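Capítulo 11
Escribir para que otros elijan: la narrativa ramificada en el videojuego independiente

Quien haya jugado alguna vez una novela visual conoce esa pequeña pausa, casi un cosquilleo, que llega cuando el texto se detiene y aparecen dos respuestas posibles. En este capítulo vamos a quedarnos un buen rato en esa pausa (merece la pena, se lo aseguro), porque en ella se juntan el oficio del guionista, el del programador y también, claro está, la paciencia de quien juega.

Tomaremos como caso de estudio Grulovdale, una novela visual del pequeño estudio Plitura, ambientada en un pueblo minero donde una cartera recién llegada debe decidir qué cartas entrega y cuáles se guarda. Su guion definitivo consta de 2766 líneas de diálogo repartidas en 133 escenas, y sin embargo una partida completa recorre apenas una parte de ellas. ¿Qué hacemos con todo lo demás, con lo que tantos jugadores no leerán nunca?

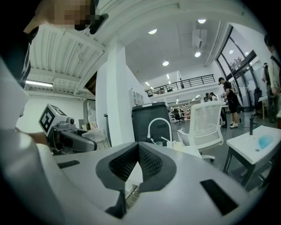 Sheyla Guzmán sostiene que esas escenas ocultas también trabajan, y que el jugador las intuye aunque no las visite: «Cuando eliges entregar la carta, la otra tarde del pueblo sigue ahí, y los personajes tienen que hablar como si pudiera haber ocurrido». A su juicio, recortar las ramas menos transitadas empobrece incluso el camino principal.

No todos los autores lo ven así, y conviene escucharlos a todos con cariño. En el apartado 2 compararemos Grulovdale con Dovach, una aventura de texto mucho más breve cuyas ramas vuelven a unirse enseguida, y aprenderemos a dibujar el árbol de decisiones de cada obra.

Antes de seguir, tengan a mano lápiz y papel. Piensen en un juego que hayan terminado más de una vez y anoten qué decisión cambiaron en la segunda partida y qué esperaban encontrar. Guarden la hoja, que volveremos a ella al hablar de los finales múltiples.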